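Folding and Caring for Microfiber Towels

A thick microfiber towel takes up more shelf space than you'd think, and a stack of badly folded ones slides over every time you pull one out. Clear a smooth table before you start. Plush fabric drags on a rough surface and picks up crumbs. 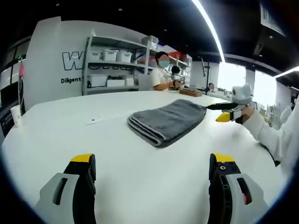
Page last changed: February 26, 2020

Fold in half the long way first, then in half again across. Keep the bound edges together on one side and face them to the front of the shelf. You can then grab one towel without pulling out its neighbor. Two people can do a big towel faster, one at each end.

If the pile bunches up in the middle, don't press it down.
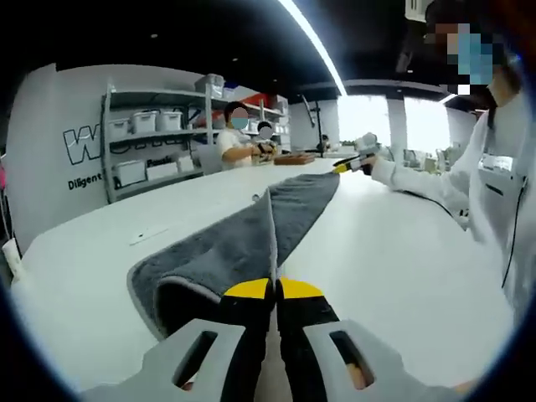 Take hold of the corners, shake once and lay it out again. A crease folded in on wash day will still be there a month later.

Washing

Wash microfiber by itself. Cotton sheds lint and the pile holds on to it. Use warm water, half the usual detergent and no fabric softener. Tumble on low or hang it up. 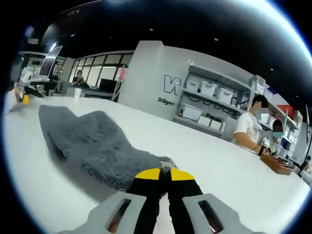

By Felicidad Cabrera

Loose tufts should be snipped with small scissors, never pulled. Check the binding too. Once the stitching goes, move that towel to the floor rags. I keep 5 for dishes and glass and the rest go in the garage bin.

To look for stains, spread the towel out flat and brush the pile in one direction with your hand. Grease shows up as a flat, dull patch. Rub in a drop of dish soap, wait ten minutes and rinse.
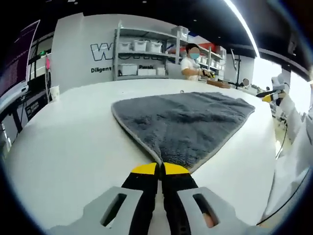
Dark gray microfiber towel with lighter edge binding, spread on a white table.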